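Search this site Search Go Advanced search

4. Small Things People Keep Using

4.1 Why the mug?

We came to the mug by accident, and we are very glad we did! The Ollow household study was set up to ask how long everyday kitchen goods stay in use, and the first round of diaries was meant to be about pans, kettles and knives. What people wrote about, page after page, was what they drank from. They wrote about the weight of it, the sound it made in the sink, the cousin who had borrowed it one June and had to be asked twice to give it back. By the time the diaries from Wasberg came in, we had rewritten half of our coding sheet to make room.

The final sample had 59 households, split between the town of Wasberg and the villages on the Kaditley side of the valley. Each household kept a diary for 15 weeks and then sat down with us for a long talk, usually in the kitchen and usually with something hot to drink. We asked people to show us the drinking vessels they reached for without thinking, and then the ones they owned but left on the shelf. The gap between those two groups is the subject of this section, and it is wider than the earlier work on household goods had led us to expect.

4.2 Attachment and material

Our starting guess was that ceramic would win. It chips, it stains, it carries pictures and jokes and the names of seaside towns, and all of that ought to give people something to hold on to. Metal mugs looked like the plain cousins: hard to break, easy to replace, and a little cold in character. The diaries told a richer story. People who used a metal mug every day described it in terms we had saved for heirlooms. One Kaditley diary has an entry of almost two full pages on a steel mug that had been through a house move, a flooded shed and a long spell at the back of a truck. The writer never once mentions how it looks.

That last point turned up often enough that we gave it a code of its own, "felt before seen." It covers any passage in which the owner talks about grip, heat, weight or sound and leaves appearance out. Passages of this kind were far more common for metal mugs than for ceramic ones, and they were often the liveliest writing in the whole diary.
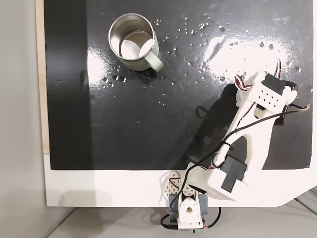

Figure 6. Stainless steel mug with a pale off-white handle.

Does a mug have to be old before its owner cares about it? Age helped, but steady use mattered more, and several of the strongest attachments in our diaries were to mugs bought during the study itself.

We find this result exciting, and we want to be careful with it. A diary makes people notice things. Someone who is asked to write about a mug every evening may grow fonder of it than they would have otherwise, and our design cannot fully separate the two. What we can say is that the effect was uneven. Households that wrote just as often about their plates and bowls did not warm to them in the same way – a bowl tended to stay a bowl.

4.3 Handles

The Vogler scale, which we adapted for this study, scores comfort in the hand from 0 to 20. We asked each person to score their daily mug and one they seldom used. Daily mugs scored higher, as anyone would hope, but the comments beside the scores were the real prize. People had strong views on handles! They cared whether two fingers would fit or three, whether the handle got hot, and whether it could be held with gloves on (a Kaditley concern, mostly, and one tied to early mornings with animals). Thick, rounded handles drew praise from older users in both places, while younger users in Wasberg often ignored the handle and wrapped both hands around the body.

We had planned to treat handle shape as a background variable. It now has a table to itself in Appendix 2, along with the full wording of the comfort questions. Lids, which raised a separate set of complaints, are taken up in the next section.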